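Sorting arm build log, continued from the gripper rebuild. Thread covers the pick routine, the depth problem, and what is still broken. 2019-06-18

1/ Setup for anyone new: one arm, one tray of toys, cardboard boxes with a round hole in the top of each. The job is to take a ball out of the tray and drop it in a box. Shared workshop at Skolville, so everything has to pack down at night.

2/ Controller is a Famulik board, second revision. The first one browned out every time the wrist and the shoulder moved together. Separate supply for the wrist fixed it. Should have been separate from the start.

3/ Pick loop: overhead view, find a round thing, move above it, descend, close, lift, check finger position. If the fingers close all the way, it missed. No force sensing. Finger position alone is good enough for anything the size of a ball.

4/ Hover height is set so the fingers clear the rim of the tray. Any lower and the approach from the front edge clips it. I have the scratches.

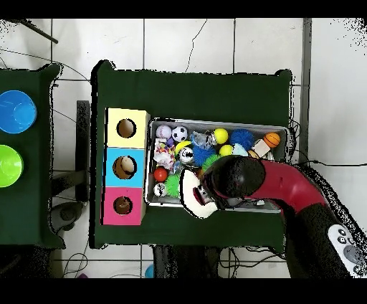

Gripper over the front of the tray. Pink, blue and yellow boxes to the left.

5/ Spiky balls are the easiest to hold and the hardest to find. The spines break up the outline and the circle fit gives up. Smooth glossy ones are the reverse – found every time, then they squirt out sideways if the fingers land off center.

6/ Malte Schwerdtfeger asked why not suction. Spikes, seams, crinkled stuff. A cup would seal on maybe a third of what's in there.

7/ Numbers. 427 attempts logged on the current firmware, 355 good lifts. Most of the misses are the circle fit locking onto the wrong edge when two balls touch. I haven't split out the rest yet.

8/ Clear plastic is its own category of bad. Depth reads straight through it or returns nothing, so the planner thinks there is a hole and tries to go to the bottom of the tray. I added a floor limit. It now stops 7 mm above the tray base no matter what depth says.

9/ Next was clutter. Kalkidan Abdella's view is that a tray of mostly balls proves very little, and she is right. So: blocks, a toy football, a small robot figure, and a knitted cloth over part of the load.
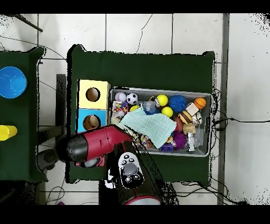
10/ Cloth does two things. It hides the outlines, and it gives the depth map a soft lumpy surface that the old code reads as several large balls. Current workaround is a texture check before the circle fit. A waffle knit has a regular grid, so it's easy to reject. A plain fleece would probably get through.

11/ The texture check costs time. Cycle went up to 2000 ms for the vision step alone, on the same hardware. Asnakech Yilma thinks most of that is me copying the full image twice. Will profile it before arguing.

12/ Still open: wrist cable routing, the planner's dislike of anything close to the rim, and a homing offset that drifts after a cold start. The offset is probably the belt. I re-tensioned it and logged the value so there's something to compare against.

13/ Code is on the Jadudard repo under the vision branch. Config values for the floor limit and hover height are at the top of the file – change them for your own tray before you run anything.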